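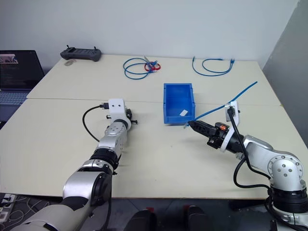
Cable duty at the Skovness open day, with the blue bin waiting in the middle.

I'd been meaning to go to the Skovness open day for ages, and this August I finally got myself organised and went. It's a 60 minute drive from ours and I'd booked the 10 o'clock slot, so it was an early start and a flask of tea in the car.

There were 30 of us in the group, which they split between the rooms. I went for the two-armed setup first, mainly as my old job at Prantl involved a lot of untangling leads and I wanted to see if a machine would swear at them as much as I did.

The woman running the demo was Ingeborg Thaler, and she was brilliant. No slides, no big speech, she just got on with it and answered questions as she went. The job was network cables. You've got coils of them on the table and a plastic bin between the arms, and the idea is to get the cables off the table and into the bin. Sounds like nothing, doesn't it? But cable is horrible stuff for a robot. A box stays the same shape when you pick it up, and a cable flops about and hooks itself round its neighbour. One of the coils had a red lead mixed up in the blue ones and I had my eye on that one from the start!

What I liked best was how close to the plug end the right-hand gripper had hold of its cable. I asked whether that was on purpose and Ingeborg said yes, a grip halfway along gives you two loose ends to worry about instead of one. I do the same with the Christmas lights, so I felt quite clever.

A chap next to me wanted to know if it could tie a knot. Not yet, apparently.

After that I had a wander round the Sasard stand, where you could have a go at some wiring puzzles (I was rubbish), and picked up a Plomix mug for my brother, who will pretend he doesn't want it. Lunch was 2 sausage rolls eaten standing up in the car park - very good ones, mind.

They're doing it again next year and you do need to book. Bring a jumper, the rooms are freezing even in summer.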